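Beatriz Paiva
April 6, 2026

Thread on the Besden council and the confidence vote, for people who have asked me where things stand. I'll add to it through the evening.

1. The basic situation. Mayor Gouveia lost her majority when two members of her own group moved to the opposition bench. The opposition filed for a confidence vote the same afternoon. She has not resigned and says she won't before the vote is held.

2. The numbers are close. If both of the members who left vote against her, she loses by one. If either of them abstains, it's a tie, and under the charter a tied confidence motion fails. So all the attention is on those two seats.

3. The dispute started with the Skumora water contract. The council approved it in December. The opposition says members got the final text the night before and that the price schedule was missing. The mayor's office says the schedule was in the packet and has posted a copy of the packet on the city site. 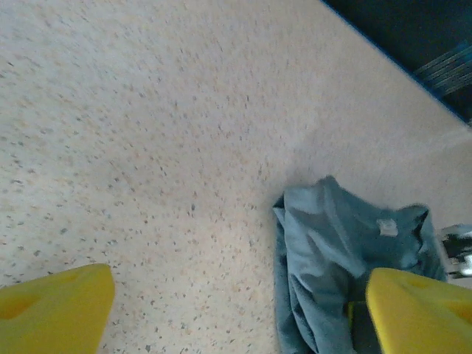
Skullov: The schedule in the posted packet has a different page numbering from the rest of it. Has anyone asked the clerk when it was added?

4. Replying to Skullov, yes. The clerk was asked at the last session and said she would answer in writing. I have not seen the answer. The page numbers do restart at the schedule, but they also restart at the two maps, so I wouldn't lean on that alone.

5. There is also a petition. The opposition handed in 2,073 signatures asking for the contract to be put to the voters. That is a separate process from the confidence vote and it doesn't stop if she loses. The elections office has to check the signatures first.

6. Of the signatures checked in the first batch, 133 were thrown out. Most of those were people with an address outside the city limits, according to the notice on the elections office door. The petition still looks likely to clear the minimum, but the office hasn't said so.

7. What happens if the motion passes: the deputy mayor runs the city until the council picks someone from among its members. There is no new citywide election unless the council fails to agree. I've seen posts saying voters go back to the polls right away. The charter doesn't say that.

8. What happens if it fails: the opposition can't file another one until the next session. The mayor stays, but she still has no majority for the budget, and the budget is due before the summer recess. She would need to bargain for each line of it. 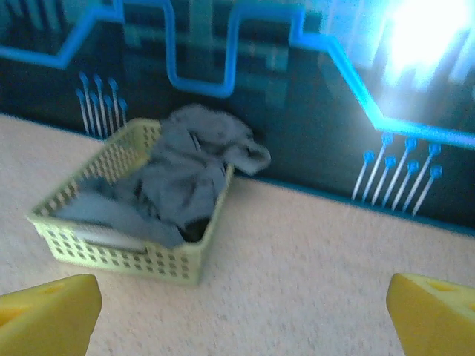
Beatriz Paiva

9. Back after dinner. The court part, which I left out earlier. The mayor's lawyers asked a judge to delay the vote. Their argument is that the notice period was too short, and that the motion was read into the record before the two members had formally changed groups.

10. The opposition's answer is that the charter counts the notice period from filing, and that a member can sign a motion whatever group they sit with. I read the section twice. It says "any member," with nothing about groups. The notice period is less clear. It says "days" in one line and "working days" in the next.

11. The judge has not ruled. Both sides were told to file their papers, and the vote stays on the calendar unless there is an order saying otherwise. The council president says he will open the session on time either way and read out whatever the court has sent.

12. On the two members. One gave a short statement saying she will vote to remove. The other has said he is "listening to residents" and would not go further. His ward has the oldest pipes in the city, and the Skumora contract puts his ward first for replacement. People on both sides bring that up.

13. Some of you asked if the contract itself is canceled if the mayor goes. No. It was signed and work has been scheduled. A new mayor could try to renegotiate, and there is an exit clause, but it carries a fee. The fee is in the price schedule, so we are back to that document again.
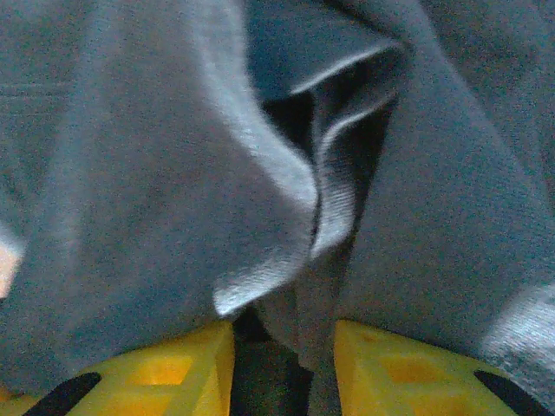 14. How to attend or watch

The session is in the main chamber and is open to the public. Seats go to whoever is in line first. The overflow room downstairs has a screen. The city stream usually starts late, so if you only get a blank page, reload it.

15. Public comment comes before the vote. You have to sign up at the desk outside the chamber, and the list closes when the session opens. Written comments can be dropped off with the clerk and go into the record, but they aren't read aloud.

16. Correction to post 8. I wrote that the opposition can't file again until the next session. It's the same group of signers that can't file again. A motion with different signers could be filed sooner. With the council this small, that would be hard to put together, but the rule allows it.

17. I'll be in the chamber and will post the roll call by name once it has been read. If the court order comes in before then, I'll put it up first.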